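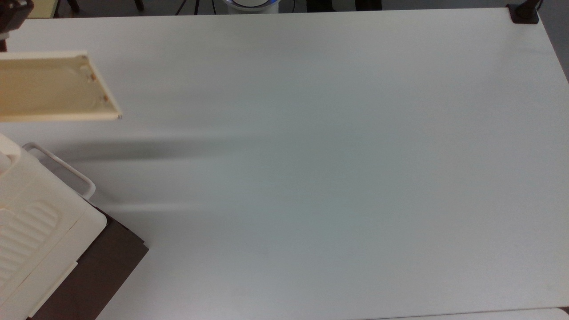
About Merinel

Merinel is a textile testing laboratory. We measure how woven, knitted and nonwoven fabrics hold up to washing, light, rubbing and stretching, and we report the results to mills, garment makers, upholstery shops and buyers. We do not make, sell or finish fabric, and we do not hold shares in any company that does.

The laboratory is on the ground floor of the Grasso building. The conditioning room, the wash room and the light exposure room are on one side of the main corridor. Sample intake, cutting and visual grading are on the other. The records office is upstairs.

What we test

Our work falls into the groups listed below. Most orders combine tests from more than one group, and the intake desk can suggest a set based on the end use of the fabric.

Color
Colorfastness to washing, water, sweat, dry and wet rubbing, and artificial light. Shade difference between a sample and a customer standard. Shade variation from side to side and end to end in a roll.

Strength
Breaking strength, tear strength, seam slippage and bursting strength. Breaking and tear tests are run in both the lengthwise and crosswise directions unless the order says otherwise.

Wear
Abrasion, pilling and snagging. Upholstery fabrics are normally run to a fixed number of rubs agreed with the customer. Apparel fabrics may be run to the same kind of limit or to the first thread break.

Size and shape
Shrinkage after washing or steaming, skew in knits and twills, recovery after stretch, and appearance after repeated washing.

Construction
Fabric weight, thread count, yarn size, width and thickness. Fiber identification is done by microscope and by solvent. Blend percentages are reported by dry weight.

We do not carry out flammability testing, and we do not test for restricted chemicals. Customers who need either one are told so at intake, and the sample can be split so that part of it goes directly to another laboratory.

How a sample moves through the laboratory

Each sample is logged on arrival and given a number. The number stays with every piece cut from it, including offcuts. Fabric is checked against the packing note for length, color name and style code. If the two do not match, the order is held and the customer is contacted before anything is cut.

Samples are then unrolled, relaxed and laid flat in the conditioning room. Fabric that has been tightly wound will often shorten as it rests, and a piece marked for shrinkage too early will give a false reading. Stretch knits are given a longer rest than wovens.

Specimens are cut according to a layout sheet. No two specimens for a lengthwise test share the same warp yarns, and no two for a crosswise test share the same filling yarns. We stay clear of the selvage by at least one tenth of the fabric width. Specimens for visual tests are cut with a notch at the top edge so that direction is not lost after washing.

After testing, specimens are mounted on cards and kept for 14 months. Untested fabric from the same sample is kept for 3 months and is then recycled, or returned if the customer asked for that on the order form. Return shipping is charged at cost.

Turnaround

Standard orders are reported in 11 working days from the day the sample is logged. Rush orders cover a shorter list of tests and are reported within 72 hours. Light exposure and long abrasion runs cannot be rushed, as the machine time is fixed by the method.

If a specimen fails in a way that suggests a fault in clamping or cutting, the result is set aside and a fresh specimen is run. Both the rejected result and the reason for rejecting it are kept in the job file and can be supplied on request.

Visual grading

Several of our tests end in a grade given by eye. Grading is done in a room with neutral gray walls and no daylight. Lamps are logged by hours of use and replaced before the end of their rated life. Graders wear gray coats and are screened for color vision when they are hired and once a year after that.

Each specimen is graded separately by more than one person, and the graders do not see each other's scores. The reported grade is the average, rounded to the nearest half step. When scores differ by more than half a step, a further grader is added. When they differ by more than a full step, the set is remounted and graded again from the beginning.

We also measure shade with a spectrophotometer. Instrument readings and visual grades are reported on separate lines and are not blended into one figure. On pile fabrics, brushed fabrics and heavy slubs, the visual grade is usually the more useful of the two. For smooth, solid-color goods we recommend using the instrument reading.

Records and the Truvusora system

Job records are kept in Truvusora, a database built in house. It replaced paper job cards, which had been carried from room to room with the specimens. Each entry stores the raw reading, the operator code, the machine code, and the temperature and humidity at the time of the test. Entries cannot be overwritten. A correction is added as a new line, with the earlier line still visible.

Customers with a Truvusora login can see the status of open orders and download past reports. Raw readings can be exported as a plain spreadsheet. Logins are issued per person, not per company, and are closed after a year without use.

Calibration

Balances are checked daily with reference weights. Tensile machines are verified by an outside service every March, and again after any move or load cell change. Wash machines are checked for fill level, temperature and drain time. Abrasion heads are checked for tracking and pressure. A control fabric of known behavior is run alongside customer samples in the wash, light and pilling tests, and if the control falls outside its limits, the whole load is repeated at our expense.

Control fabrics are bought in large lots. When a lot is close to running out, the next one is run beside it for long enough to establish any difference between the two. Notes on lot changes are printed on affected reports.

The Norano reference set

Norano is our library of retained fabrics. It holds plain weaves, twills, satins, jerseys, ribs, fleeces, corduroys and coated cloths, each with a full construction sheet and a dated test history. It is used for training new graders, for checking a machine after repair, and for trying out a change in procedure before that change is applied to customer work.

Pieces from the set can be viewed by appointment. They are not loaned, and swatches are not cut from them for outside use. Mills that wish to add a fabric to the set can send a full-width length with its construction data. Donated fabrics are listed by structure and fiber only. The name of the mill is not shown.

What our reports say

A report gives the result, the method, the number of specimens, the date of testing and any departure from the method. It states pass or fail only when the customer has supplied a requirement in writing. Results apply to the sample received. They do not certify the rest of the roll or the production lot it came from.

Reports may be shared in full. Parts of a report may not be reproduced in sales material without written permission, and the Merinel name may not be sewn, printed or tagged onto finished goods.

Sending samples

Send at least two yards of full-width fabric for a standard set, and more if abrasion or repeated washing is included. Roll the fabric on a tube where possible. Folded samples are accepted, but creases are avoided when cutting and this reduces the usable area. Mark the face side and the lengthwise direction. Include the order form in the package, with the care instructions that will appear on the finished item.

Do not staple or tape swatches to the form. Adhesive can stain light colors, and staple holes can start a run in fine knits.

Questions about test selection go to the intake desk. Questions about an issued report should quote the report number printed at the top right of the first page.

Page last revised September 24, 2023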